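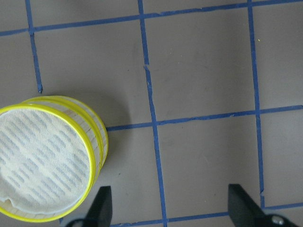 Steaming at Home, Session 2: Setting Up Your Station
Handout from Liên Quách, Welville evening kitchen course

Hello again! Last time we talked so much about dough that we ran out of evening, so tonight is all about the part I promised you: the basket, the cloth, and where everything goes before the water is even on. I know it sounds like the dull half. I used to skip it myself, and I paid for it with a lot of torn buns.

Mark out your table

I lay my table out in squares with blue painter's tape, and I've been doing it since I taught at the old Keletti kitchen. My lines are never straight (you'll notice!) and it doesn't matter one bit. A square only has to be big enough for the basket with some space left over. Tear the tape by hand, press it down with your thumb, and if a strip comes up short just add another piece.

At home I use the squares like this: one for the basket, one for the tray of shaped buns, one for the lid, and one I keep free for putting down whatever is in my hand. That last one is my favorite. If you're in a small kitchen, two squares will do, and the lid can go on top of the fridge like mine did for years.

Brown paper on the table is nice too. It catches flour, and when you're done you fold the whole thing up and throw it out, tape and all.

Get the basket ready

1. Check the tiers. Stack them, then give the top one a little wiggle. It should sit level and not rock. If it rocks, turn it a bit at a time until it settles.

2. Wipe the slats with a damp cloth and let them air out. Please don't soak them overnight – I did that with my first Zodetti set and it smelled like a pond until November.

3. Put the liner in the top tier. Mine is a white mesh cloth with rows of little holes, and it covers the whole floor of the basket. Smooth it from the middle out to the rim so there are no folds for the dough to creep into. 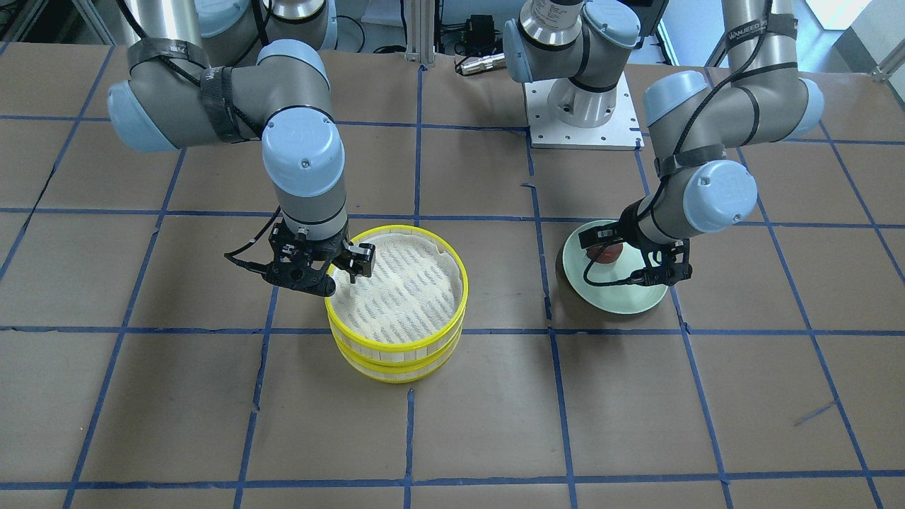

4. Do the same with the lower tier if you're cooking a full batch. For a half batch I leave the lower one bare.

5. Practice the lift. Hold the rim on both sides and keep it level all the way to the pot. Do it empty a few times first, and yes, I will be making you do it in class.

Timing for tonight

We'll shape 16 small buns per pair and rest them for 40 minutes. The water should be at a steady simmer before the basket goes on. Leave 5 minutes at the end with the heat off and the lid shut, even if you're starving.

For next time

Bring an apron and a box with a lid for leftovers. The reading is the chapter on fillings in the La booklet, the short one, and it should take you 45 minutes if you don't stop to cook halfway through (I always do). If your own basket has a loose rim or a split slat, bring it along and we'll have a look at it before we start.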